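Virkari Scheduler
Post planning and approval for teams that run several social accounts

Virkari Scheduler is a shared calendar for social media posts. You write a post once, choose the accounts it should go to, and set a time for each one. Drafts, approved posts and published posts sit in the same calendar and are marked by color.

Queue
Each account has its own queue with up to 200 waiting posts. Set the hours you want to publish (8:30 a.m. and 4 p.m., for instance) and new posts drop into the next free slot. Drag a post to move it. If a slot is already taken, the later posts shift down by one.

Approval
Turn on approval for any account and posts will wait until a reviewer signs off. Reviewers can edit the text, leave a comment or send the post back. They do not need a paid seat. A link sent by email is enough, and it stays valid for 14 days.

Media library
Photos and short videos are stored with tags, a caption and a record of where they have been posted. The library warns you before the same picture goes out twice on one account. Captions stay with a picture when it is moved to another folder — earlier versions dropped them.

Bulk upload
Import a spreadsheet with one row per post. Some 273 time zones and regional variants are recognized in the time column. Rows with errors are listed separately and the rest go through.

"We handle posts for 18 small shops, and most of them send us their text in a spreadsheet anyway," says Meenakshi Prajapati of Tidwood. "Import was what we needed."

Plans
Single: one user, three accounts
Team: five users, 18 accounts, approval included
Agency: unlimited users, client folders, priority support

All plans are billed monthly and can be changed at any time. Agency customers get a setup call with Vibeke Egilsson or Yogesh Negi.

New in July: saved caption templates, and a two-picture post layout for home and storage shops.
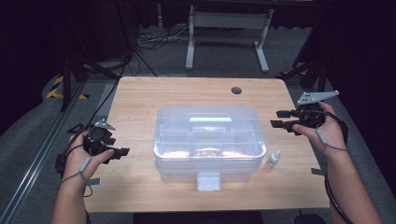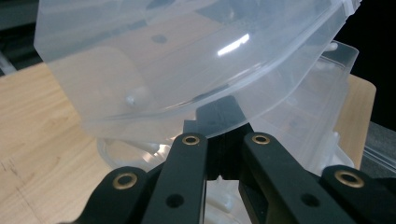
Two-picture post, translucent plastic storage box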